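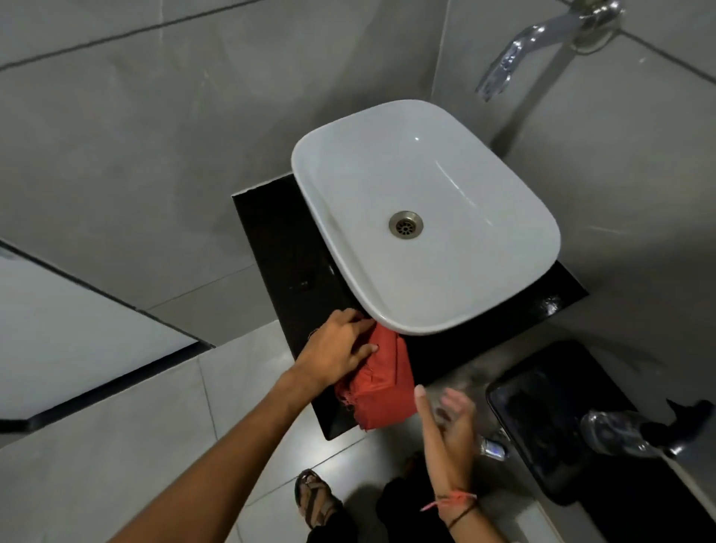

Basin task, Pronlow set. Left hand on cloth at the front lip, right hand up and off everything.

Friday, started 7.40

Relabelling of the head-cam wiping set done. 300 clips in, 298 kept. The 2 dropped had no timestamps on the depth stream, not worth chasing.

Change from last time: old scheme had one label per clip for "working hand". Useless for basins. Cloth swaps hands, other hand goes somewhere and does something, label stays put. New scheme is per hand, per segment:
cloth (hand is pressing or carrying cloth)
brace (hand on fixed surface, no cloth)
free (hand in air, no contact)
unsure

298 clips gave 776 segments after merging anything shorter than half a second. Left and right get labelled together, so a segment ends when either hand changes. Huỳnh wanted them separate, tried it on the first few clips, boundaries drifted all over the place and the pairs stopped meaning anything. Went back to joint.

The frame at the top is what cloth/free looks like. Easy one. Red cloth on black stone, the tracker likes it, and right hand has motion blur so the velocity term does most of the deciding. Vurnix (hand tracker, still the old weights) gets cloth/free right nearly every time. Sandal and trouser leg come into view at the bottom, thought that would throw the forearm segmentation. Didn't seem to.

Trouble is brace. Vurnix calls brace "free" whenever the hand is still and the surface is white and shiny. Ceramic gives next to nothing in depth, so contact distance comes back as junk and the fallback is free. Then the retargeting throws the hand away as idle and Narkthorpe gets trained one-handed. Which explains the behaviour we've been grumbling about since the start of August: arm reaches over the bowl, presses into the back corner, whole torso leans and the pressing force goes soft. People put the other hand down on the rim. We had been deleting exactly that.

Fix, in order tried:

1. Lower the contact threshold. Bad. Everything becomes brace, including hands passing over the bowl.

2. Use hand shape only (flat palm, fingers spread). Better but confuses brace with a flat hand on folded cloth, see top frame again, left hand is flat there too. Cloth mask has to be checked first. Should of had this in from the beginning.

3. Hand shape + cloth mask + shadow. If the hand's shadow on the ceramic meets the fingers then call contact. If there's a gap, free. Crude but the lighting in bathrooms is mostly from overhead and it holds up. Keeping this one.

Checked 3 by eye against the hand labels for all the basin clips. Disagreements nearly all at the segment ends, a few frames early or late. Can live with it. Mirror segments are a separate mess: tracker wants to put keypoints on whatever is in the glass. Masked the mirror by hand for now. Not scalable, need to talk to Huỳnh about a plane fit.

Chrome spout also picked up as a finger, once. Ha. Left it in the unsure pile.

Retrained Narkthorpe overnight with brace kept as a second target (palm pose only, no fingers, fixed for the length of the segment). Ran it on the mock basin this morning before anyone needed the bench. Left palm goes to the near rim, sits there, right goes round the side with the cloth. Lean is much smaller by eye, force trace on the back corner stays up for the whole stroke instead of sagging halfway. Have not done the proper comparision yet, so no numbers, don't quote this to anybody.

Open question was whether palm placement should be copied from the demo or picked fresh by the planner. Demo placement depends on arm length and where the person is standing. The clip I keep coming back to is this type: left on the near rim with fingertips just over into the bowl, right down the gap between bowl and wall with the cloth.

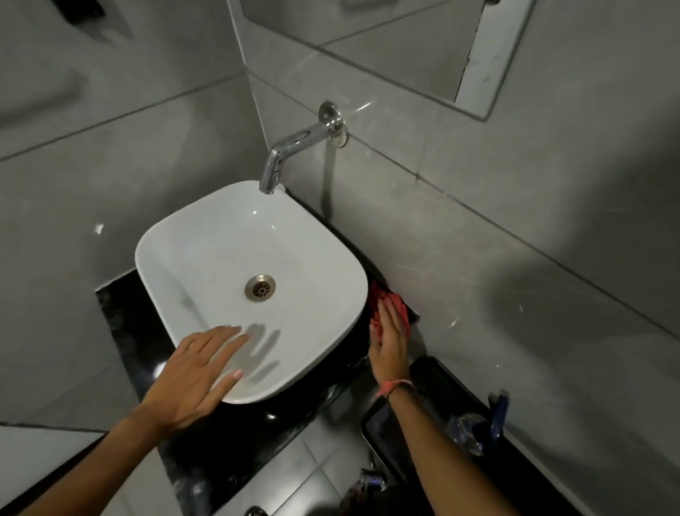
Liam Hanrahan: I wouldn't copy the palm position at all. Copy which surface it's on and which side of the cloth hand, then let the planner find a spot it can push from. Our wrist won't do that angle over the lip, and if you force it you'll get the palm skating on the glaze the first time the load comes on. Also please log slip at the brace hand, at the moment you only log it at the cloth.

Fair. Slip logging at the brace hand is a one line change, done before lunch. Surface + side as the label instead of pose: means another pass through the brace segments but only those, and the surface is nearly always rim or countertop. Adding "wall" just in case.

Worry with vessel basins specifically: bowl sits on top of the slab, so rim and stone are at different heights and the planner may flip between them mid stroke. Add a hold cost. Try small first.

To do
- surface/side pass on brace segments
- plane fit for mirrors (Huỳnh)
- force comparison, old policy vs new, same cloth same basin
- new Vurnix weights?? ask before installing, last update broke the wrist frame
- rename the folders, "final2" is not a name

Bench booked again from 2.30. Cloth for the mock basin is in the second drawer, put it back after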